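About Dratport

We fix home robots after they've done something dumb. Started by Tomomi Takeda and Eyvindur Skov with one bench and a borrowed van, now 16 of us in Jultirton. Arms, grippers, wrist cameras, the whole lot.

What we're mostly known for is the Bendo stall. Short version: arm making a bed, gripper closes on a pillow corner, slips, controller reads that as "still open" and squeezes harder. No stop. Drove itself into the headboard. One cracked post, one very loud noise, no one hurt. August, almost 9 in the evening.

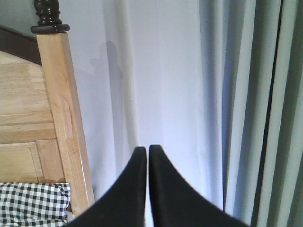
Eyvindur pulled the logs that night. Force limit was set in the app but never got written to the arm after a restart. So it ran on the factory number. We'd missed it too, on our own checklist, and we say so to every customer.

Since then every arm gets 100 restarts before it leaves us, limit read back each time. Soft goods and hard furniture, in real rooms. Cables get checked seperately, a snagged one can look just like a grip fault. 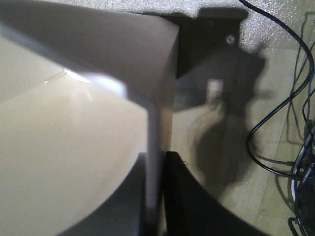 What to do if yours stalls

Hit the stop. Don't pull on the fingers. Leave it powered down and call, we'd rather see it as is. Tomomi picks up most mornings.

Contact: Dratport, 9 Hirose Yard, Jultirton
© Dratport. All rights reserved. Back to top

14 shares | 3 comments

Recent
Restart test, how we run it
Force limits: app vs arm
Bendo owners, check this frist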